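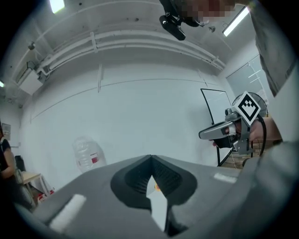
Gifty Ankrah asked me last month why our store still orders bread by hand when the register already knows what sold. I want to start with her question. I didn't have a good answer for her then.

Slide 2. The register only knows what sold. If the rye is gone by 11 a.m., the report says we sold every loaf, and the order for the next morning stays the same. It can't show the people who came in at noon and left with nothing.

Pause. Ask who in the room has run out of something before lunch this week. Let two or three people answer.

Slide 3. What we tried at the Olta store. Each time a shelf went empty, the person closest wrote the time on a card by the slicer. That was all. We did it for 6 weeks. Adom Abugri typed up the cards on his own time, so thank him here.

Slide 4, the chart. Point to the rolls first. They ran out early on most days and we had been ordering them the same way for years. Then the seeded loaf, where we were throwing away around 7 a day. Skip the pastry line unless someone asks. The supplier changed in December and the numbers don't match up.

Slide 5. What changed. Rolls now come in 2 deliveries. Seeded loaf order cut. The Trindow store copied the card but moved it to the back room, and people stopped filling it in. Keep it near the shelf.

If short on time, go straight to the last slide.

Last slide. Blank card to hand out. Copies are in the blue folder. Pentti has the spare set.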